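Boltitz Group Project: Section 3, Hand Tracking Trials

We use cookies to improve your experience. By continuing to browse you accept our cookie policy. Accept | Manage settings

3.1 Setup

Each operator wears a band on both wrists. A white panel on the band carries square printed markers, and the tracking script estimates wrist pose from them. Objects were handled at a table against a plain wall. Each trial was limited to 14 seconds. 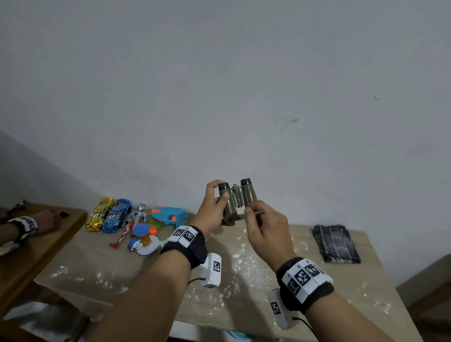
3.2 Procedure

Orsolya Somogyi wrote the trial list. Objects were drawn from it in random order, and each one was handled 12 times per operator. Pose data was logged to the Nalico server and checked the same day. Trials with a gap longer than 10 samples were repeated.

3.3 Problems

Pose error increased when the panel turned away from the camera. A smoothing filter reduced jitter but added delay at the start of fast motions. The filter was left off for the final set. Clock drift between the two logs was corrected by hand and should be fixed in software before the August trials.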